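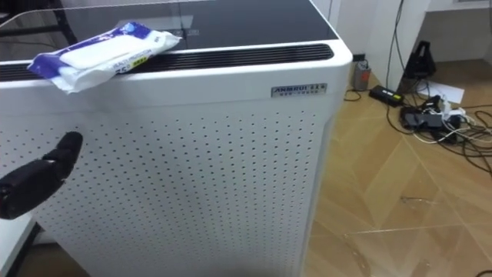
Home & Air > Purifiers, Fans and Humidifiers

Thread: Stuff on top of the purifier, yes or no?

brukine_flats
Purifier is in the living room now, a big white ANMRUI with the black glass top and the outlet slats along the front edge. It's the right height for a shelf and everyone in the house has started using it as one. At the moment it's a pack of wet wipes, half on the glass and half over the slats. Last week it was mail. Does it matter? I don't have the manual.

Also, what do you clean the little holes in the front panel with? They go all the way down and mine are getting gray.

tallowmere
Keep things off the slats. The air has to come out there. The glass part is fine for something light as far as I'm concerned.

vuorinen_fan
I wouldn't put anything on the glass either. I have a Vuorinen tower with touch controls on top and a magazine switched it to high at 2 in the morning. No idea if yours has its buttons up there.

Vacuum with the soft brush for the front. Go slow, top to bottom.

473_oak
Disagree with both of you. A pack of wipes covers a few inches of a long vent. I've kept a box of tissues on mine for two winters and the filter light comes on when it always did, every 3000 hours.

tallowmere
The filter light on most of these is a timer. It would come on at 3000 hours if you parked a suitcase on it.

473_oak
Fair, but the room still smells fine and the fan doesn't sound any different.

pinch_of_lint
My issue would be the wipes. Warm dry air blowing on the pack all day, and if the flap isn't stuck down they'll dry out. I lost most of a pack that way on top of a Brotthorpe dehumidifier. Put them in a drawer.

brukine_flats
The flap on ours never stays shut anyway. Good point though.

Would you use the wipes on the front panel? I tried one on the side and it left streaks.

vuorinen_fan
No. They leave residue and the dust sticks to it. Vacuum first, then a barely damp microfiber cloth. Unplug it before you do either.

pinch_of_lint
For holes that are really clogged, a dry paintbrush. I have a 2 inch one I keep for vents. If the panel comes off on yours, do the back of it too – that side is usually worse.

473_oak
I rinse mine in the tub in January and again in summer. Let it dry overnight before it goes back on.

brukine_flats
Wipes are in the drawer. Jinderska has a narrow side table on sale that would fit next to the purifier, so the mail can go there. Will try the paintbrush this weekend.

tallowmere
Leave a gap between the table and the purifier. I don't know where the intake is on that one, but check the sides before you push anything up against it.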